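How to Budget for a Bench Robot That Works Inside Old Computers
Posted by Wulan Sitompul, 14 Feb 2019

I love this kind of project! If you have a small repair or recycling shop and you've been dreaming of an arm that can unplug cables and lift parts out of used desktops, you can plan for one without a big engineering department. You do have to write the budget in the right order, though, and most first budgets I see (mine included) start with the arm and end with whatever is left over.

We did ours at the Stoltwood shop over one winter. Anjani Liem kept the spreadsheet and I kept adding rows to it.

Step 1. Write down the jobs before you look at any catalogs

Take one machine you handle a lot and take it apart by hand, slowly, with a notepad next to you. Write one line for every move. "Pull data connector." "Open latch, lift memory." "Release drive." Our first list had 64 lines, and reading through it was the most useful afternoon of the whole project.

Now mark each line E, M or H for easy, medium or hard. Lifting out a memory stick after the latches are open got an E from us. Cables got an H almost everywhere, and I would tell anyone to plan their money around the H lines. A board stays where it is screwed down. A bundle of cables sags, twists and gets between the fingers and the thing you want to hold.
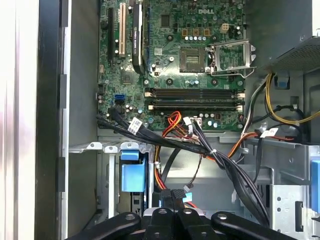
So give the gripper its own section in the budget, with at least these rows:

Gripper body
Fingers, two full sets
Spare screws and pads
Wrist camera and mount
Cable for the camera, long enough to follow the arm through its full reach
Time to adjust the fingers after the first tests

That last row is real money. We put in 12 hours for it and used every one of them! Flat connectors are slim and there isn't much room to close on them in a crowded case, so ask the seller for finger width and opening range and then check those numbers against a real tower with a ruler.

Step 2. Plan for the camera early

A wrist camera sees what the gripper sees, so your own fingers will be in the view the whole time. Make a mock-up from cardboard, tape a cheap webcam to it and lower it into a case. You'll learn in ten minutes whether the angle works. Put a lamp in the budget too (two if your ceiling lights are behind you). We left it out and had to go back and ask for more.

Step 3. Build a practice pile

You need computers to practice on, and you need more than you think. Ours came from the Lilthorpe school clear-out in October, 100 towers on pallets, and what we paid for was the truck and the shelf space. Keep a good mix of models. Set a few aside that the robot never trains on, so you have something fresh to test with.

Add a row for replacement cables. They're cheap, and they wear out from being plugged and unplugged all day.

Step 4. Run a trial count

Before we signed for anything we asked Kongkaew, our supplier, for a loan unit and ran 300 connector pulls on it. Write down every miss and what kind it was: slipped, grabbed the wrong cable, couldn't reach. If most of your misses are reach, look at a different mount or a longer arm. If most are slips, spend on fingers.

Step 5. Put it all in one sheet

We named our sheet Rulolero, after nothing at all, and it has four columns: item, price now, price per year, who checks it. Fill in the yearly column even when it's a guess, and color the guesses yellow so you can come back to them.

Then print it, leave it on the bench for a week with a pen, and let everyone who works there scribble on it. Ours came back with a bigger parts tray, a second emergency stop and a very firm note about the height of the table, and all three went in.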